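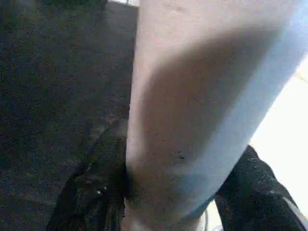 Pale grey, smooth and matte

I bought the Treloar cuff in April as a present to myself, and I've hardly had it off since (my sister keeps asking to borrow it, and she can keep asking!). It has a lovely hammered face, sits flat under a coat sleeve and goes with nearly everything in my jewellery box, even the old Gurkora beads I'd more or less given up on.
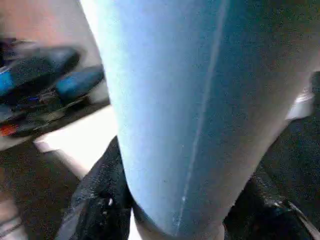

Fit and clasp

I have small wrists, so I squeezed it in a touch and it has held its shape ever since. The clasp is stiff for the first week, then eases. At 50 pounds it isn't cheap, but my Allik bangle cost more and went dull by summer. I do wish they made the matching ring in half sizes, as mine spins round terribly when my hands are cold.

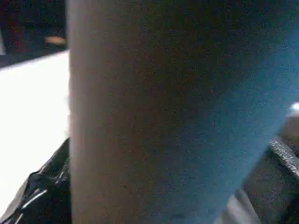

Close up

Four and a half stars from me.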